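3.2 Start procedure and self-seeding

The event studied is a community road run held each November over a single loop, with a start and finish line at the Tondudgate recreation ground. Entry is open to walkers, families and club runners, and the same start is used for all of them. The field for the year analyzed here contained 1122 finishers with a valid chip time. Entrants who started but did not cross the finish mat were removed before any of the calculations below, as were entrants whose chip registered only at the finish.

Runners were asked to place themselves in one of eight signed zones according to expected pace per mile. Zone 1 was the fastest and Zone 8 was reserved for walkers and strollers. Placement was voluntary. Marshals directed people to the signs when asked, but did not check bib numbers against predicted times. This differs from the procedure at the Cimska half marathon described by Bachmann, where zone letters were printed on the bib and the pen gates were staffed. Our interest is in whether an unenforced system produces a usable ordering of the field, and how much congestion remains in the first half mile when it does not.

Start delay was defined as the difference between the gun time and the time at which a runner's chip crossed the start mat. Net time was defined as finish time minus start mat time. Both were taken from the raw export supplied by the timing contractor, Trovis, and were rounded to the nearest second. No correction was made for mat width or for the small number of double reads, in which case the last read at the start and the first read at the finish were kept.

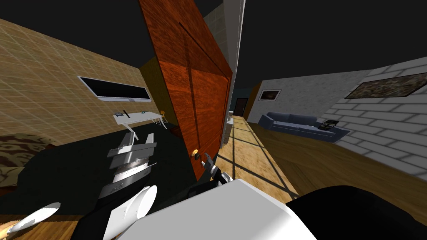
Figure 3. Simulated view at an interior door, with one gripper near the knob.
14 min read | Section 3 of 6

Expected pace was collected at registration as a free text field. Entries given as a total time were converted to pace by dividing by the course distance. Entries that gave a range were set to the midpoint. Blank entries, and entries such as "slow" or "just for fun," were coded as missing. Runners with missing expected pace were kept in the analysis of start delay and dropped from the analysis of prediction error.

Zone choice was not recorded directly. It was inferred from start delay by dividing the field into eight bands at the points where the marshals' log noted the passage of each zone sign over the mat. The method assumes that few runners changed position between the sign and the mat. Where two zones had merged before reaching the line, the boundary was set at the midpoint of the merged interval. We consider the boundaries between Zones 1 and 4 to be reliable. Those between Zones 6 and 8 should be read with caution, as the signs in that part of the field were taken down before the last walkers had passed.

3.3 Measures of disorder

Two measures were used. The first is the rank correlation between start delay and net time, calculated over the whole field and again within each inferred zone. A high value over the whole field shows that faster runners tended to start ahead of slower ones. It says little about local crowding, which depends on the difference in pace between runners who start close together.

The second measure is the passing count. For each runner, we counted the number of others who started earlier and finished later by the clock. A pair of runners who exchanged places more than once contributes at most one pass, and a pair who exchanged places twice contributes none. The count is therefore a lower bound on the number of passes made on the road. We follow Yau in reporting the median and the upper quartile and in omitting the mean, which is strongly affected by a few fast runners who arrived late and started from the back.

Passing counts were also calculated after grouping the field into 15-second blocks of start delay. This removes passes between runners who crossed the mat almost together, many of whom were members of the same family or team and changed order several times without affecting anyone else. Blocks with fewer than 10 runners were joined to the block in front.

A narrow section of the course, where the road passes between the bowling green fence and the parked cars, was treated separately. A marshal stationed there recorded whether the flow had slowed to a walk at the end of each minute. These records are coarse and depend on the judgment of one person. They are used in Section 4 only to check whether the minutes with the greatest mixing of pace were also the minutes in which runners were held up.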